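Holding On: The Quiet Return of Repairable Home Hardware

Plumton
Home and Trade

For much of the past generation, the small metal parts of a house were treated as disposable. A towel bar that came away from the wall was thrown out with its screws. A loose door pull was replaced along with its partner, so that the two would match. In Plumton, where most of the housing stock was built for mill families and later divided into apartments, that habit is beginning to change.

The Plumton Housing Association, which manages 35 buildings on the east side of the river, revised its maintenance rules in August. Under the new policy, fixtures in kitchens, baths and hallways must be repaired where a part can be obtained. Replacement requires a written note from the building manager. The association has also asked its suppliers to keep spare flanges, collars and set screws on hand for 15 years after a product is withdrawn.

Two firms have agreed to those terms. Milix, a wholesaler with a warehouse near the rail yard, now sells mounting parts singly. Skekov, a smaller foundry, casts replacements for patterns that are no longer made, working from a sample brought in by the owner. The foundry charges a setup fee for the first piece, and the pattern is then kept on its shelves under the street address of the building.

Finish remains the most common point of dispute. Black and bronze tones vary widely between makers, and a new part placed beside an old one will often show the difference. The association's rules allow a visible mismatch in service areas but not in entry halls, where residents' groups have asked for a consistent appearance.

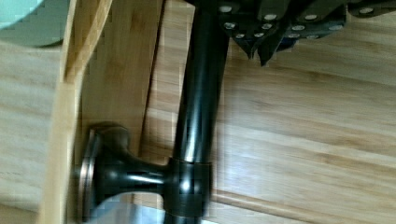

One tenant on Canal Row wrote to this magazine that the mismatch had never troubled her, and that what she wanted was "a bar that stays on the wall when a child leans on it." She added that her request for a repair had been open for 3 months before the new rules took effect, and that it was closed within a week afterward.

Strength is the subject of the policy's longest section. Any fixture likely to bear weight must be fastened to solid backing, and hollow-wall anchors are no longer accepted in bathrooms. Older plaster walls present a particular difficulty, as the lath behind them is often too brittle to hold a screw. In such rooms the association now installs a board across the studs and mounts the hardware to it.

The cost of this work is not small. Labor accounts for the greater part of each repair, and the association concedes that a new fixture of modest quality can be cheaper than an hour of skilled time. Its maintenance office argues that the comparison should be made over the life of the building. Records from a trial at Nông House, a brick block of over 2 dozen apartments, are being used to prepare next year's budget.

Tenants who wish to report a loose or damaged fixture may do so at the Plumton office until 3 in the afternoon, or by leaving a card with the building manager. Loose parts should be kept in an envelope marked with the apartment number.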